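November 25, 2024
Parking booking comparison, notebook (shared copy)

Back at the desk with a cold and a big coffee, so forgive the rambling. Today was meant to be all about the price feed from Ridgeway, and mostly it was. They send us their off-airport lots twice a day, and last week Hajnalka noticed that a few stays were showing up cheaper for eight days than for seven. I assumed a typo on their end. Nope! Their rates really do drop at eight days for the uncovered lot, and our sorting was doing what it should. I've added a line to the notes so I don't chase this one again in the spring.

The real problem was the late-night arrivals. If somebody lands at 11:50 pm and picks the car up after midnight, we were charging an extra day on the Zarnard lots but none on the others. I pulled 2,684 old bookings and ran them through the new rule, and 93 came out with a different total. Most of those are one day over, a handful are one day under (no idea yet, see below). Norbert thinks the under ones are all valet stays, where the clock starts when the driver takes the keys. Sounds right to me but I haven't checked.

Shuttle times: still a mess. Zarnard says every 10 minutes, and their own sign at the pickup stop says "frequent," so, great. Elaine is flying out on Wednesday anyway and offered to stand there with a watch for a while, bless her.

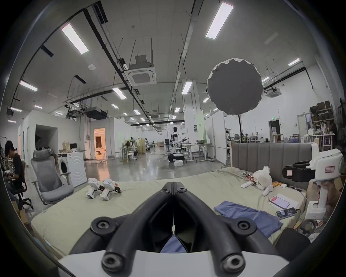 Stuff that's still open

The under-charged bookings. I want to split them by valet and self-park before I ask anybody for anything. Zhuoran has the query from the summer somewhere, and I'd love not to write it twice.

Cancellation wording. Ilona read the whole checkout page out loud to me over the phone, and by the second paragraph we were both lost. "Up to 24 hours before" – before what? Drop-off? The flight? It's drop-off, and it should say so. She's sending a shorter version.

Oversize vehicles. Two lots list a roof limit and the rest leave it blank, and we show blank as "no limit," yikes. Changed it to "ask the lot" for now. It looks ugly on a phone but at least it's true.

Test account is locked again (me, wrong password, three times). Norbert can reset it.

Tomorrow: rerun the midnight rule with the valet stays pulled out, then call Ridgeway about the holiday rates. They open at eight and the line is busy by nine, so call early!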